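Sternton Shared Workroom: Progress Report
Grant period two, interim report

Prepared by: Joana Matos, Cisternas
For: Sérgio Simões, Plutero small grants
Date: Oct 13, 2020

1. Purpose of the grant

Plutero awarded Cisternas $2,000 in April to put the ground floor room at Sternton into regular working order. The application listed the following work:

Get the conference table out of storage and into use
Provide desks and seating along the glass side of the room
Sort out power and cabling
Repair the floor near the door
Leave the room pleasant enough that people choose to work in it

The first report covered the clearing of the room and the floor repair. This one covers the furniture, which is finished apart from two small items, and the cabling, which is not finished.

2. Summary

The table is in place. The desks and chairs are in place. The floor repair has held. The room has been open for daytime use since the end of the summer and is being used most working days.

Power and cabling are behind schedule. The electrician we had lined up through Vikeck moved our job twice, and we have been getting by with power strips in the meantime.

Spending to date is $1,624. A further $143 is committed for cable trunking and clips. We do not expect to ask for more money.

3. Furniture

Conference table. The table was the largest single piece of work. It had been in two sections in the Vikeck storage unit and one of the cross rails had split. The repair was done on site, and the top was cleaned and oiled once the two sections were bolted back together. We had thought of painting it to match the white desks, and a sample was done on the underside, but the people who use the room preferred to keep the dark brown wood. Leaving it as it was also saved the cost of the paint and a day of drying.

We first set the table square to the walls. That left a tight spot between its far end and the desks, so it was turned after the first week. There is a clear walking route now and we do not plan to move it again.

Desks. The white desks came from an office clearance and needed little beyond new screws and a wipe down. One of them stands in front of the frosted glass partition. The standing desk is on the other side of the table. It was the one item people asked for by name when we were planning, and it is rarely free in the mornings. The small white table was not in the original list. It came with the same load and we kept it as a side table for work that does not need a full desk.

Seating. The black mesh chairs were bought used. One arrived with a bad gas lift and the seller replaced the part at no charge. Two more chairs are on order and make up most of the remaining furniture spending.

Glass partition. No work was needed on the panels other than cleaning. The old vinyl lettering was scraped off in the first period and the last of the glue marks came off in this one. We have asked people to put notices on the board by the entrance, with mixed results, and there is still paper taped to the glass. The tape we supply now is the low-tack kind.

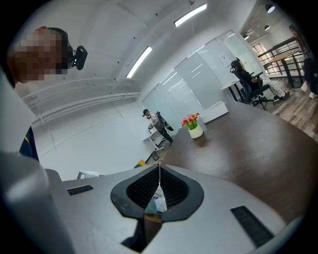 The room during a working session, with the conference table and the desk by the frosted glass.

4. Use of the room

The room works for standing tasks as well as for desk work, which was a point you raised at the award meeting. People use the desks and side table for short hands-on jobs and sit down by the glass between them. Masks are on hand at the entrance.

We had a few comments through the suggestion sheet. The ones that came up more than once:

The chairs are comfortable and people would like more of them.
There is nowhere to put bags and coats, so they end up on the floor or the table.
The white box on the conference table should have its own shelf.
The flowers should stay.

The flowers were an addition by Joana's team and cost the grant nothing. A pot of them stands on the conference table. It gets moved when the full length of the table is needed, and it usually finds its way back.

On bags and coats, we have priced a wall rail with hooks at $76 including fixings. It would go on the wall nearest the entrance. This was not in the application. We would like your agreement to pay for it out of the amount left over, and will hold off ordering until we hear from you.

5. Power and cabling

This is the part of the project that needs the most attention before the final report.

The wall outlets are all on the long sides of the room and the table stands away from them. The plan was for trunking along the base of the wall, with a single covered run across the floor to the table. The trunking has been measured and quoted, but it cannot go in until the electrician has moved one outlet. For now there are power strips at the wall and loose cable on the floor, with spare lengths left in loops. This is untidy, and anything that crosses a walking route is a trip risk.

Steps taken so far:

Cables that were not in use have been unplugged and put away at the end of each day, though the habit slips when the room is busy.
Rubber covers have been borrowed from Cisternas for days when a cable has to cross the room.
The standing desk has been given first call on the nearest outlet.

The borrowed covers are heavy and people do not always bother with them. A permanent run is the only real fix. Vikeck has promised us a new slot for the electrician, and if that one is also missed we will go to another firm and let you know of any change in price.
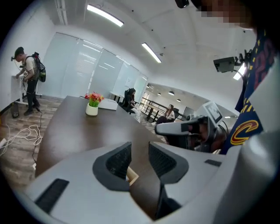 Conference table and standing desk, with cabling still to be tidied on the left.

6. Floor

The wood-patterned flooring laid in the first period is in good condition. There was some concern that the joint by the door would lift again once furniture had been dragged across it, and we checked it after the table was turned. It is flat. Felt pads have been fitted to the feet of the table and the desks. The mesh chairs roll well on the surface, and we have dropped the plan for chair mats.

One box of spare planks is being kept in the storage unit in case of later damage.

7. Money

Award: $2,000
Spent to date: $1,624
Committed, trunking and clips: $143
Proposed, coat rail and hooks: $76

The two chairs on order are included in the spent figure, as they were paid for when the order was placed. Receipts are in the shared folder in date order. The receipt for the table repair is handwritten and the second page is faint, so a typed copy has been put next to it.

The electrician's labor is being met by Cisternas from its building budget and does not appear here.

8. Changes from the application

The table was oiled and not painted.
The small side table was added at no cost.
Chair mats were dropped.
The fold-out screen we had planned between the table and the desks has not been bought. With the table turned, there is no good place for it, and the people who would sit behind it said they would rather have the light.

9. Next steps

Confirm the electrician's visit with Vikeck
Install the trunking and the floor run
Fit the last chairs when they are delivered
Put up a shelf for the items now kept on the conference table, using offcuts we already have
Order the coat rail, subject to your answer

You had asked to visit before the final report. Any morning suits us once the trunking is in. If you would prefer to see the cabling before it is covered, please tell Joana and she will arrange access through the Cisternas front desk.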